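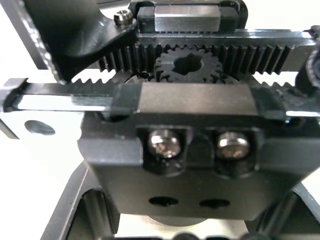

# Steinbach folding workbench top, 158 cm

The Steinbach is a two-board bench top for home workshops, sheds and school craft rooms. It sits on any pair of trestles rated for the load, or on the Prollberg steel frame (sold separately). The boards lie side by side and lock underneath with 4 cam catches. Undo the catches and each board can be carried and stored on its own.

We sell it in one colour, a pale natural finish. The surface is sealed at our Ellport workshop with two coats of water-based hardwax and can be recoated at home. Light sanding between coats is enough. Don't use oil over the factory finish until it has been sanded back.

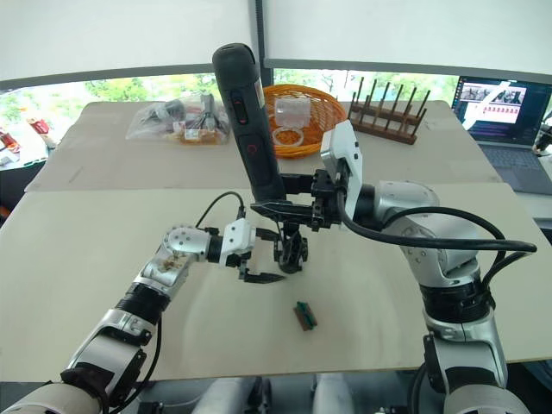 Glue and paint should be wiped up while fresh. Dried PVA will lift with a plastic scraper and warm water. Acetone and methylated spirits will mark the wax, so keep a scrap of cardboard under anything you clean with them.

## Specifications

| | |
|---|---|
| Length | 158 cm |
| Depth, both boards joined | 90 cm |
| Catches | 4, zinc-plated |
| Finish | Clear hardwax, satin |
| Assembly | Cordless screwdriver or hand driver |

## Fitting

Lay both boards face down on a blanket. Line up the pilot holes, start every screw by hand, then drive them home on the lowest torque setting. Stop when the head is flush. The catches will feel stiff for the first few weeks. 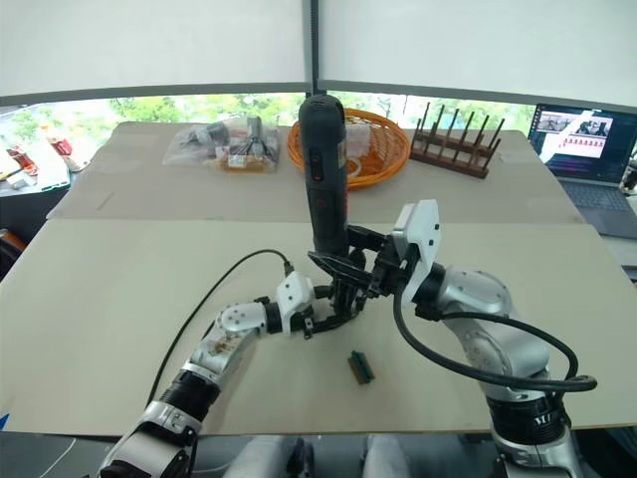 *Cordless screwdriver held upright at the table.*

If you're fitting the top to trestles, use the slotted brackets in the bag marked B. The slots allow the timber to move between summer and winter, so leave those screws a quarter turn loose.

## Price and delivery

$535 including GST. Trestles and frame are extra. Delivery is by Lotosby Freight to metro and most regional addresses. The boards come in two cartons, which may arrive on different days. Pick-up from Ellport is free, 8 am to 3 pm.

The next batch is due in September. Spare catches and bracket bags are kept in stock.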